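Kitchen Demonstration Collection: Frequently Asked Questions

These answers are provided for partner laboratories and individual contributors who record demonstrations for the Prusora kitchen set. Questions about accounts and payment are handled separately by the Brimton office.

What is a demonstration?

A demonstration is one complete attempt at one written task, performed by a person who controls the simulated arm from a workstation. Each demonstration stores the joint positions, the gripper command, the rendered views and the task sentence. The learning system is trained on these records and on nothing else, so a missing or incorrect task sentence makes a record unusable.

How large is the current set?

The June release contains 3,411 accepted demonstrations. A further 1,223 were submitted and returned to contributors for correction. Returned items may be resubmitted once.

Do I need a physical robot to contribute?

No. All collection for this set takes place in simulation. Contributors need a workstation that meets the published requirements and a supported hand controller. A keyboard may be used for practice but not for submitted work, as the motion it produces is too uneven.

Which parts of the kitchen are used?

Tasks are assigned by work area. A contributor completes all assigned tasks in one area before moving to the next. The arm may be placed at the island table or at the cooking counter, and its starting pose is varied slightly each time an episode is loaded.

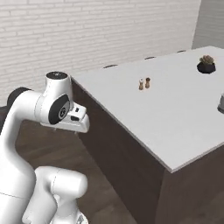 Simulated kitchen, white arm in two work areas. 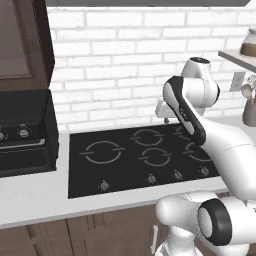 Contributors may not move the base of the arm by hand or edit the layout of the room. If an object loads in a position that makes the task impossible, please use the Skip button and select "layout" as the reason. Skipped episodes do not count against your acceptance rate.

How should I move the arm?

Move at a steady, moderate pace and approach objects as you would wish the trained system to approach them. Short pauses are acceptable. Long pauses are not - the system learns from them as readily as it learns from motion, and a policy trained on hesitant examples tends to stop partway through a task.

May I submit a demonstration that contains a mistake?

Yes, if the mistake was corrected and the task was completed. A missed grasp followed by a clean second attempt is useful material. Please mark such records "recovered" on the submission form. Demonstrations in which the task was never completed should be marked "failed" and are stored in a separate folder. Do not delete them.

How many demonstrations are required for each task?

Each contributor records nine accepted demonstrations per task. Additional recordings are welcome only where the task sheet says so. We ask contributors to vary their path to the object from one recording to the next, within reason.

Who reviews submissions?

Every submission is replayed by two reviewers working independently. They check that the task sentence matches the motion, that the arm did not pass through furniture or fixtures, and that the final state meets the condition on the task sheet. Where the reviewers disagree, the record goes to the data office at Gostilport for a final decision.

Why was my demonstration returned?

The reason is given in the review note. The most frequent are:

- the recording was started after the arm had begun to move
- the gripper was left closed at the end of a task that calls for release
- the arm made contact with the counter or table during the approach
- the wrong task sentence was selected from the list

Can I use the recordings in my own research?

Partner laboratories may use accepted demonstrations for non-commercial research under the terms of the Iyer Data Agreement. Individual contributors may keep copies of their own recordings but may not pass them on. Any publication that draws on the set should state the release used.

What happens if the simulator closes during a recording?

Partial recordings are saved automatically and labeled "interrupted." They are not sent for review. Reopen the task from your assignment page and start again from the beginning - an interrupted recording cannot be continued.

How do I withdraw from the program?

Send a written request through the contact form. Demonstrations accepted before the request is received remain in the set. Those still under review will be removed on request.

Contact the Prusora Data Office | © Prusora. All rights reserved. | Back to top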